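Okell Supper Club FAQ
Last updated Apr 20, 2022

Do I need to sign up?
Yes. Form on the Okell page, closes noon the day before. No form, no plate, sorry.

How much is it?
$52 for the season, kids under 3 free. Cash or check. No cards yet, still waiting on the Zatine reader.

Where do I park?
Lunley lot, behind the bakery. Not the Sorrentino side, they tow. Overflow on the street after 6.

Can I bring a dish?
Please do. Label it with whats in it, nuts especially. Hot stuff goes straight to the kitchen, cold stuff in the hall fridge.

Do you have forks or is it all chopsticks on noodle night?
Both. Bring your own pair if you're picky. Same with cups, we run short every time.
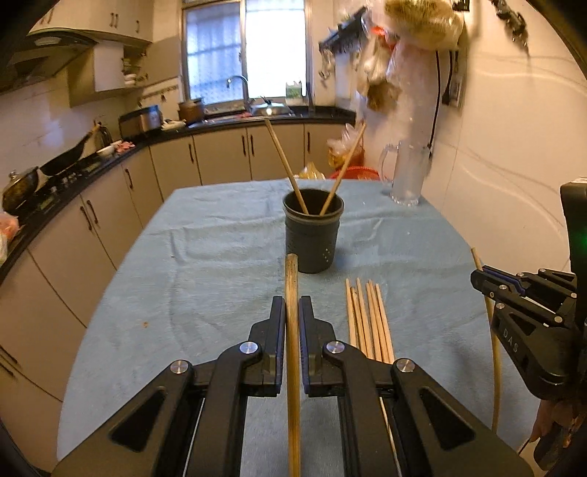
KITCHEN & CLEANUP

Who washes up?
Whoever signed the sheet by the door. Two slots left for April.

Can I use the oven?
Before 5 only. Runs hot, so knock it down a little from what the recipe says.

I left a container behind, where is it?
Shelf under the window. We keep things till the next supper, then they go.

How many people come?
About 166 on the list, way fewer on any one night. Room limit is 185 so we've never had to turn anyone away.

Refunds?
Before the first supper, yes. After that no, but you can pass your spot to a freind. Just email us the name.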